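# The Case for a Quilted Comforter

I came to the quilted comforter late in life, after a long marriage to the duvet. For years I was loyal to the big white cloud with the separate cover, the one with the buttons at the bottom that you have to fight from the inside, arms over your head, like somebody trying to get out of a sleeping bag in the dark. I thought that was simply what a bed cost you. Then my aunt in Dikthorpe cleared out her linen closet and sent me home with an armful of old things, and among them was a comforter the color of canned salmon, stitched all over in wandering lines, slippery on one side and soft as a mitten. I put it on the bed mostly to be polite. It has been there ever since (well, there or in the wash), and I've become a bit of a bore on the subject.

What won me over was how little it asks for. There's no cover to wrestle. The filling stays where the stitching put it, so you don't wake up in the small hours with all the warmth gathered at your feet and nothing but two thin layers of cotton over your shoulders. It folds into a fat square that fits on a closet shelf. And in the morning you take hold of it, give it one good shake, let it settle, and the bed is made. Or made enough for a Dikthorpe winter, when the light doesn't arrive until you've had your second cup of coffee and no visitor is going to come upstairs to check.

## What the stitching is for

People buy quilted bedding for the look of it, and I don't blame them, but those seams have work to do. The filling inside a comforter wants to travel. Every time you turn over, every time you drag the thing up under your chin, it creeps a little, and if there were no lines of thread holding the top to the bottom, the whole lot would end up in one corner like sugar in a tipped bag. The stitching makes little rooms for it.

Straight channels are the easiest to sew and the ones you see most. Diamonds are sturdy and a bit stern, the sort of pattern that reminds me of a good hotel in a bad town. My own favorite is the wavy line, the kind that drifts down the fabric as if the person at the machine had been listening to slow music. A wavy seam throws shadows. The puffed parts catch the light and the valleys hold the dark, and a plain one-color comforter suddenly has as much going on as a patterned one, especially in a room with a window near the bed.

When you're shopping, pinch the cloth between two seams and roll it in your fingers. You want to feel an even thickness all the way along. Then turn it over and look at the back, where the thread tension shows, and run your thumb along the bound edge, because the edge is what goes first. It's the part you grab with both hands at the end of a tired day. A comforter with a tidy narrow binding can be rebound when it frays, and a seamstress won't charge you much for it. Mine has been done twice.

## Pink on top, flowers underneath

Now we come to the part where my family starts looking at the ceiling. I believe a quilted comforter in one strong color should go over a sheet with a busy print. I know the catalogs like everything to match, pillowcase to dust ruffle, and there was a time when I owned such a set, a pale gray affair from the Ayele line that made the bedroom look like a waiting room for the dentist. It was beautifully made, and I gave it away.

A bed is turned back more often than it's smooth. You see the sheet when you climb in, when you climb out, when you're hunting for your glasses, and all through the business of making the bed. If the sheet is dull, those are dull moments. If it has leaves and blossoms scattered over it, then even a half-made bed with the covers heaped to one side has something cheerful to say for itself.

Rose pink is a better partner for flowers than you might guess. It changes with the folds, too, going pale in one part and nearly brown-rose in another, and a cloth with a little sheen will do this far more than a flat cotton.
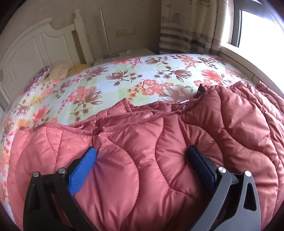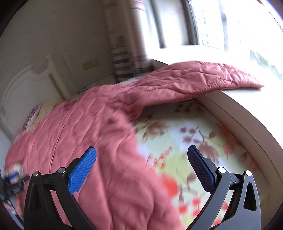

## Spreading it without a second pair of hands

Making a bed with two people is a pleasant chore. You stand on either side, you lift, you let the air get under, and the comforter comes down more or less where it should. Making it alone takes a little more thought, especially when one side of the bed is up against a wall or a window and you can't get around to it.

I start with the sheet, smoothed flat with the side of my hand from the middle outward, and tucked in at the far side first while I still have the patience to stretch. Then I lay the comforter down in a heap near the pillows. I used to start at the foot and drag it upward, which pulled the sheet into ridges every time, and I'd have to peel everything off again while muttering.

From the heap, find the far corner. This is the secret to the whole thing, if there is one. Find that corner, lift it high so the cloth makes a sort of tent over the bed, and send it toward the far side in one movement. A lazy throw will leave you with a fold lying on itself, and a quilted fold is a stubborn creature that won't slide flat by being patted. You have to lift it and go again. Once the far side is down, the near side falls into place with hardly any help, and you can walk the bottom edge along until the drop is even.

Don't pull it tight! A quilted comforter stretched like a drum looks miserable, all its puff gone, and you'll see creases running out from the stitching like crow's feet. Let it sit loosely and it will plump itself up by lunchtime.

## Washing, airing, and the closet shelf

I wash mine 4 times a year, on the gentle setting, in cool water, with half the soap I think it needs. If your machine is small, take it to the laundromat. The big front-loader at Prastus, down past the bakery, has room for a comforter to tumble properly, and the chairs are comfortable enough for a chapter or two of a library book. A quilt crammed into a drum that's too tight comes out with soap still in the filling, and you'll smell it for weeks.

Small spots I treat by hand with a damp cloth and a dab of dish soap, working from the outside of the mark inward. On a fabric with a shine to it, go softly. You can rub the luster right off, and then you've traded a little stain for a big dull patch.

Drying is the slow part. I run it on low, take it out, shake it, turn it the other way around, and put it back. In March, when the wind gets up, I hang it over 2 lines instead of one so that the weight is shared, and I leave it out until late afternoon. It comes in smelling of nothing at all, which to my nose is the best smell bedding can have.

For storage, a cotton pillowcase beats a plastic bag. My aunt kept hers that way in the closet on Drustness Lane with a bar of unwrapped soap on the shelf beside it, and after all those summers folded up in the dark, the salmon comforter came out as puffy as a fresh roll. I've carried on the habit. When the warm nights come, it goes into an old flowered pillowcase, folded in thirds with the seams to the inside, and I slide it up above the towels, where I can still see a corner of pink whenever I go in for a washcloth.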